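# Drikham community kitchen - progress report, Apr 21, 2022

Hello all at Wiegand, and thank you again for bearing with us while the plumbing got sorted!

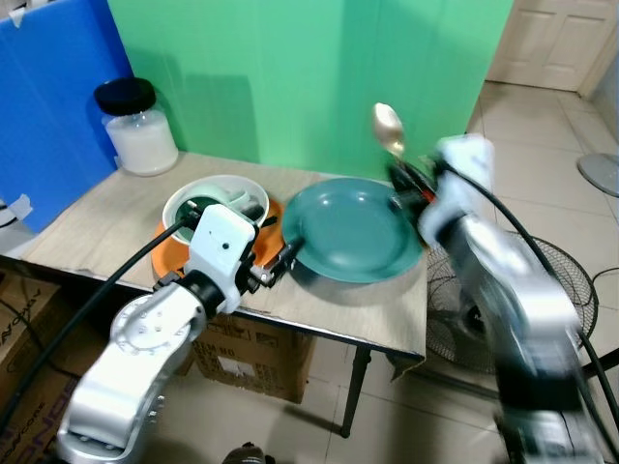

The big job since March has been the crockery. We wanted everyday things that people would be happy to eat off (no more chipped white seconds from the old canteen), so we went for colour - orange and teal plates, with bowls that sit one inside the other so they don't eat up the shelf. The deep teal plates are my favourites by a mile. They take a proper helping of stew and you can still carry them across the room without wearing it.

We've spent £300 of the tableware money, all of it with Asavik, and that got us 32 place settings. Two bowls arrived cracked and they're sending replacements, no quibbling. Spoons are plain metal ones. I did look at coloured handles but they cost nearly double, and I couldn't square that with the budget.

Laying-up practice has started too. We do it at the small table first: plates down, bowls stacked, spoons last. 14 people have signed up for the Flerkance suppers so far, which is more than I'd dared hope for at this stage, and a good few of them have asked to help with the tables as well as eat!

Still to do:

- shelf labels for the crockery cupboard
- lidded jars for the dry goods (I'd like glass, with screw tops)
- a second washing-up rack, as the one we've got fills up very fast

The rack is the only thing I may need to come back to you about - I'm waiting on a price and will send it over with the receipts.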